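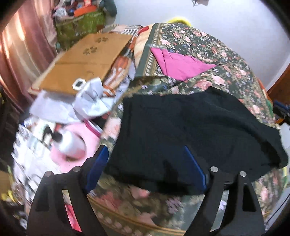
**What is changing at the Drernham regional library service in December?**

Late fees end at all branches, opening hours at Dukside are extended, and a new home delivery run begins for members who can't easily get to a branch.

**DRERNHAM** – The Drernham regional library service will stop charging late fees from December, under a new lending policy that covers the Drernham, Dukside and Solheim branches.

Fees already on members' accounts will be cleared when the policy starts. This applies to 1,260 memberships, including those that have been blocked from borrowing because of an unpaid balance. Members don't need to apply or come in to have a fee removed.

Charges for lost and badly damaged items will stay. An item will be treated as lost when it is six weeks overdue, and the member will be billed the replacement cost. If the item comes back in good condition after that, the bill will be cancelled.

"We were sending letters over very small amounts of money, and some people simply stopped using the library," said library services manager Clotilde Brunet. "We would sooner have the book back and the person back with it."

The standard loan period remains three weeks for books and audiobooks and one week for DVDs and magazines. Most items will renew automatically up to twice, unless another member has placed a hold. Members who have given the library an email address or mobile number will get a reminder three days before an item is due. Those without either can ask staff for a printed due date slip at the time of borrowing.

**Longer hours at Dukside**

Dukside branch will open until 8 pm on Mondays, when it now closes at 5 pm. The later closing follows a survey of members last winter, which drew 1,515 responses. Evening opening was the most common request from people who work full time or have children at school.

The study room and public computers will be available for the whole of the extended session. The children's area will also be open, but story time stays in its morning slot. Hours at Drernham and Solheim are unchanged.

The after-hours returns chute at Dukside has been moved from the side lane to the front entrance, next to the bike racks. Large-format books and board games should still be returned over the counter, as they don't fit the chute.

**Home delivery**

The new home delivery run will serve up to 200 households in its first year. It is open to members who have trouble visiting a branch because of illness, disability, age or caring duties, whether the need is permanent or for a few weeks after an operation.

Deliveries will be made once a fortnight. Members can choose their own titles by phone or through the catalogue, or fill in a short form about what they like to read and leave the choice to staff. Large print, audiobooks and magazines are included. Items are collected on the next visit, so there is no need to post anything back.

The run will cover the Drernham and Dukside areas first. Solheim and the farms along Giremell Road will be added once the route times have been checked. Residents in those areas can put their names down now and will be called when a place is available.

"A lot of the people who asked for this were regulars at the branch for years," Ms Brunet said. "They know our shelves better than some of us do."

**New titles**

The library has also bought 1,000 new items, which will be on the shelves by the time the policy starts. They include replacement copies of worn picture books, a larger crime section at Solheim, and more cookery and gardening titles at Drernham. Local history material that can't be borrowed will continue to be held in the Drernham reading room, where it can be viewed during normal hours.

Suggestions for further purchases can be made at any branch. Staff will tell the member whether the title is to be bought and, if so, will place the first hold in that member's name.

**How to join**

Membership is free for anyone who lives, works or studies in the region. New members need to show proof of address and one form of identification. Children under 16 need a parent or guardian to sign the form. Visitors staying in the area for less than three months can take out a temporary membership, with a limit of four items at a time.

Home delivery forms are available at all three branches, or staff can complete one over the phone.

**Media enquiries:** Clotilde Brunet, Library Services Manager, care of the Drernham branch.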